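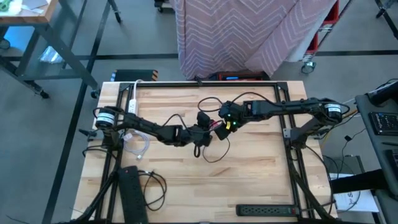 A light-colored butcher-block tabletop with long strips of paler and darker grain.

Butcher block is a kind of wooden surface made from many strips of wood glued together. It is used for tabletops, workbenches, kitchen counters and cutting boards. The name comes from the heavy blocks on which butchers cut meat, but today most butcher-block surfaces never meet a knife.

Construction

There are three common types. In edge-grain boards the strips stand on their narrow side, and the surface shows long parallel lines. Face-grain boards show the wide side of each strip and are softer under pressure. End-grain boards are made of short pieces standing upright, so the top looks like a checkerboard - this type is the most expensive and the kindest to knives.

The strips are seldom of the same tone. Pale and darker pieces are mixed when the board is laid out, and many buyers like this striped look. Maple, beech, birch and oak are often used.

Use as a work table

For a workbench the top is usually thicker than for a dining table. The workshop of Lurau sold its bench top in lengths up to 155 cm and 60 cm deep, while the competing Faulkner top was offered only with a finished edge. Both could be drilled and screwed from above. Small screw holes can be filled later with wood putty, although the color does not always match.

Tables which carry electrical equipment need some attention to the cords. Power strips may lie on the top or be fixed under it. The furniture writer Tamsin Rutherford recommends to keep them near the edges and away from any oiled rags.

Care

Wood moves with the humidity of the room. A top should be fastened through slotted holes, so it can become wider or narrower without cracking. Mineral oil is the usual finish for kitchens; for work tables hard wax or varnish is more common. Scratches are sanded along the grain, first with coarse paper and after with fine.

See also

Cutting board
Glued laminated timber
Workbench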